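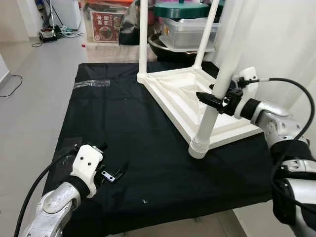
January 2018
By Odette Pichon

The fault came up at cycle 393. Lawal Igwe's handover sheet had it down as "R grip, intermittent," and under Action Taken he had written "restarted."

Inger Bisgaard read the sheet twice and put it in her jacket. Lawal had left for Sukbridge in November and was not answering messages, and the cell had been hers for four days. She had looked after packing lines at Tidov for most of her working life. Those had guards and a red lamp that told you which guard was open. The cell at Clorkier had two arms, a table, a cloth and a rack with poles in it.

The job was simple to write down. The left arm steadied the base. The right arm took a pole below the middle, lifted it clear of its socket, held, and put it back. Then the arms went home and the counter went up by one. The contract with Adeleke asked for 200 cycles without a hand on the equipment, witnessed. The best run in the log had stopped well short of that.

She began with the log and left the tools in the case. The counter stood at 3,519 and the grip fault appeared against the right arm only. It always came on the lift, after the fingers had closed and before the pole was out. The controller saw the grip width fall below its limit, decided it had missed the pole, and stopped. Each time, according to the log, the operator had found the pole still in its socket and the fingers shut on nothing.

"So it slips off," said Sivaprasad Nadar. He ran the motion software and sat with his back to the wall and his laptop on his knees.

"Or it was never on."

"It was on. The width is right for half a second."

"Show me."

He turned the laptop around. The trace dropped to the width of the pole, lay flat, and then fell away in a short slope. She asked for another and he gave her another. The slope was the same length in both. A slip would have been untidy. She said so, and he said that was an opinion, and she agreed that it was.

She powered down the right arm, hung her tag on the switch and went over the wrist. The screws on the bracket were tight. She put a paint mark across each head anyway, so that next time she would be able to tell by looking. She followed the cable from the bracket out along its loop and down the arm, pressing it every hand's width with her thumb. She found no flat spots. At the connector she pulled, gently, then less gently. It stayed seated.

The fingers came off with a short hex key. She cleaned the mounting faces with alcohol and a lint-free wipe, checked both fingers against a steel rule for bend, and refitted them with a feeler gauge between the tips. They closed parallel. She wrote that down too. A thing found good goes in the book the same as a thing found bad, or the next person does it over.

By then she had spent the morning proving there was nothing wrong with the gripper. Sivaprasad had eaten his lunch.

"Run it slow," she said.

He set the override low and she stood with her hand on the stop. The arm came in and closed on the pole. On the lift the pole rose, and the corner of the base rose with it. It came up by less than the thickness of a coin. Then the socket let go, the base settled, and the arms finished the cycle as though they had done it properly.

"Again."

It did it again. On the fifth slow cycle the base did not settle where it had started. She laid the rule against the rim and the cloth fold she had been using as a reference was now on the wrong side of the edge.

"The rack is walking," she said.

"The cloth is walking. The rack is sitting on it."

He was right, and she wrote it down the way he had said it. Each lift tugged the base up at one corner and each release put it down a little farther over. The cloth gave under it and bunched. The arm went on reaching for the place where it had been taught the pole would be, and for a few hundred cycles the fingers were wide enough to forgive this. After that they caught the pole on one edge, squeezed it, and pushed it out from between them. The slope in the trace was the pole leaving.

"Lawal restarted it," said Sivaprasad. "And straightened the rack first, I suppose. So it would be good again."

"He didn't write that he straightened the rack."

"Would you?"

She didn't reply. She was looking at the left arm, whose one duty was to steady the base, and which had been taught to a point beside it. She brought the left gripper down by hand with the pendant until the fingers should have been touching the rim. There was clear air under them. At some time after the teaching, the rack had been moved, or the point had been edited, and the left arm had been holding nothing for an unknown number of cycles, with no sensor set to object.

They took the rack to pieces to start from a known state. She pulled the near pole, laid a rod down by the tray and shoved the cloth aside to get at the table. Sivaprasad jogged the wrist down over it all so that they could check the wrist camera at the same time. He moved it faster than she would have.

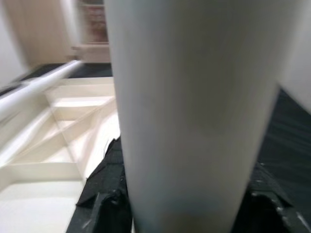 Wrist camera during the re-teach. A finger takes up the middle of the view, with the ribbed tray and a rod to its left.

"You can't see a socket in that," she said.

"It isn't for sockets. It's for whether there's something there."

"Is there something there?"

He studied the screen. "Yes."

The next hour was housekeeping. She stretched the cloth, taped it down where it had lifted, and rubbed the tape flat with the back of the rule. She would have preferred bare table. The cloth was in the Adeleke specification, on the page headed Background, and Jummai Chukwu, who wrote the specification, did not take questions about the page headed Background. Inger put four small rubber pads under the base, one at each corner, and pushed it sideways with one finger. It did not go. She pushed it with the flat of her hand and the table went.

She pressed the poles back into their sockets, turning each one as it seated. Where a socket gripped too hard she took the pole out, wiped it, and tried again. The near one she did three times. She made a gauge out of a scrap of card, cut to fit between the rim of the base and the edge of the table, and wrote on it which way was up.

Then they taught the points. The left arm came first this time. She had Sivaprasad lower it until a strip of paper would just drag under the finger, then take it down a little farther. He saved the point, renamed it, and locked it with a password, which he told her and which she wrote in the book in full.

"That defeats the password," he said.

"It's in the book. Anyone who wants to change it has to open the book."

The right arm took longer. The old point closed on the pole correctly but lifted a few degrees off the line of the socket, and that was what had been dragging the corner up. They turned the wrist, lifted, looked, and turned it back by half. When the pole came out clean she made him repeat it at full speed. When it came out clean at full speed she made him add a check on the left arm, so that if it closed down on air the cell would stop before the right arm moved at all.

They zeroed the run counter and started. She sat on the floor, where she could see under the near corner of the base. Sivaprasad said the log would tell them if anything moved. She said she knew.

At cycle 40 she stopped the cell and tried the card. It fit. She tried it again at 80 and it fit, and at 120 it fit but she thought it was tighter, and she held it in the gap for some time with her head on one side.

"Is it tighter?" said Sivaprasad.

"The card is getting soft."

She cut another from the same box and tried that. It fit. She wrote down the time and the number of the card.

Jummai Chukwu telephoned during cycle 151 to ask whether the witnessed run could be moved up by a day. Inger watched the arm close, lift, hold and put the pole back. She said that stopping to use the card was a hand on the equipment, so the present run did not count, whatever number it reached. She would start a clean one in the morning, from cold, and Jummai was welcome to come and sit through it.

"Is it fixed?" said Jummai.

"It has done 151."

"Is that a yes?"

"152," said Inger. She moved the telephone to her other ear, found the page, and under Action Taken began to write out what they had done, starting with the screws.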